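Plan to sort donated toys by color draws doubts at library meeting

April
By Kusum Dwivedi

Search this site Enter keyword Go

PLEVLOW - The town library wants to spend $3,000 on a new system for its toy lending shelf, and it wants to do it before the summer reading program opens. What the system would do that the old one doesn't was still hard to pin down after an evening of talk on the subject.

The toy shelf has run on the same plan for years. Families borrow a bag of building bricks, a puzzle or a box of wooden trains, keep it for a few weeks and bring it back. Someone at the desk looks the bag over, and it goes out again. The library says 487 bags went out last year.

Under the new plan, written by a consulting firm called Balter, the bricks would be taken out of their mixed bags and sorted by color into trays. Borrowers would pick a "color set" and return it the same way. Balter's report says this would make the collection "easier to browse, easier to check and more inviting to first-time families."

The report runs long on that kind of thing and short on the rest. It does not say how many bricks go missing now. It does not say who would do the sorting, or how long it would take with the hours the desk has. It gives a figure for trays and labels, but the biggest piece of the $3,000 is listed only as "setup and training." Asked what that covered, the firm's representative at the meeting, Do-yoon Yoon, said it covered setup and training.

Yoon said color sorting had gone over well in other places the firm had worked, and named Vetau as one. He did not have borrowing numbers from Vetau with him and said he would send them along. They had not reached the library when this story was filed.

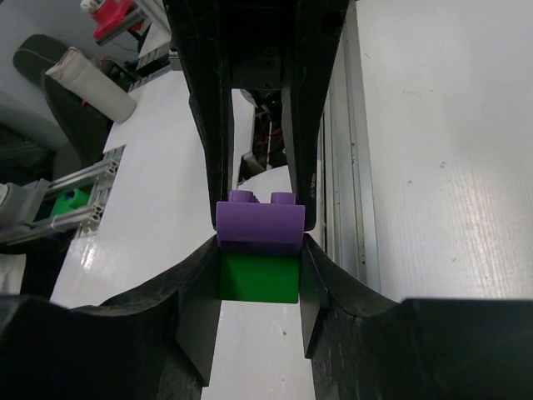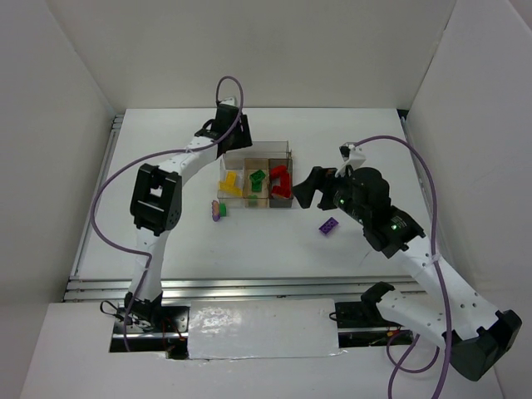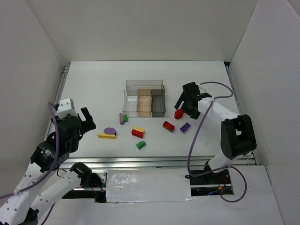

Toy bricks and a worktable.

Parents who spoke were split, though the split was lopsided. One father said his kids dump the whole bag on the rug the minute they get home, and that he could not picture them, or himself, putting it all back by color on the morning it was due. A mother of twins asked what a child was supposed to build with a box of nothing but green. Yoon said families could borrow more than one color. She pointed out that the limit is one toy item per card, and he said the limit could be looked at.

Two people spoke in favor. One said the bags look tired and anything would be a step up. The other said her son likes to line things up by color and would enjoy it, and she was probably right about that.

The library's own staff took a careful line. The written summary handed out at the door says the present system "has served the community well" and that the new one "builds on that success," which leaves open the question of why a thing that works needs a consultant. A line farther down says late returns of toy items have gone up. It doesn't say by how much, or how trays would bring them back on time.

There is also the matter of cleaning. Returned bags now get a wash when they look as if they need one. Balter's report says the trays would be cleaned "on a regular cycle" and leaves the cycle blank, with a note reading "client to confirm." The client, in this case, is the library, and it has not confirmed.

The money would come out of the same pot that pays for the Saturday story hour's craft supplies and for replacing lost picture books. Staff said neither would be cut. They also said the pot would not be getting any bigger, and did not explain how both of those could be true at once.

A cheaper idea came up near the end. A woman who lives on Bhatt Street suggested the library buy some new drawstring bags, put a card in each one saying what belongs in it, and see whether more bricks came home. She had priced the bags and read the total out loud. It was a small part of what Balter is asking. The suggestion was written down, and the meeting moved on to parking.

A trial of the color plan is also possible. Yoon said the firm would be open to starting with 6 trays in the children's room and adding more if they proved popular. He was asked what number of loans would count as popular, and said that would be worked out during the trial. The cost of the trial was not given. Under the draft contract, the setup and training fee is due in full at the start either way.

The draft contract can be read at the front desk during open hours. Written comments can be left in the box beside it or mailed to the library, and must be in before the board votes. The vote is set for the next regular meeting, which starts at 7 p.m. in the downstairs room. The toy shelf stays open on the old system until then, one item per card.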